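Malance house rumor

The Malance house rumor was a false report about the singer Ülle Lapiņa that spread through entertainment websites and message channels in 2022. It claimed that her country house near the village of Stulden had been sold in secret to pay tour debts and then torn down. The house was neither sold nor torn down.

Origin

The claim first appeared on 5 May 2022 on Prirer, a gossip site, in an unsigned post of three paragraphs. The post gave no source apart from "neighbors" and used pictures of a building site with no caption. Within a day it had been copied by other outlets, most of which added details of their own -- a sale price, a foreign buyer, a planned hotel. Later versions stated that 520 costumes had been removed from the house before demolition. The figure came from an old interview in which Lapiņa had given it as the size of her stage wardrobe.

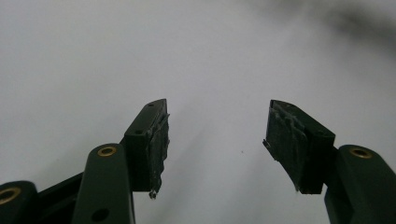 Debunking of the rumor rested mainly on its pictures. The building site shown by Prirer had a street sign and part of a church tower in the background, and readers matched both to a town 600 kilometers from Stulden. Such checks depend on what surrounds the main subject. A plain, pale background gives no street, skyline or sign to compare, and a false caption attached to a picture of that type is harder to disprove from the picture alone.

Response

Lapiņa made no comment for seven weeks. In July her manager, the Bárány agency, issued a short statement denying the sale, and a local paper printed a dated photograph of the house. Prirer removed the post but did not publish a correction. Copies stayed online elsewhere, some with the headline changed to a question.

See also

Celebrity death hoax
Tabloid journalism
Circular reporting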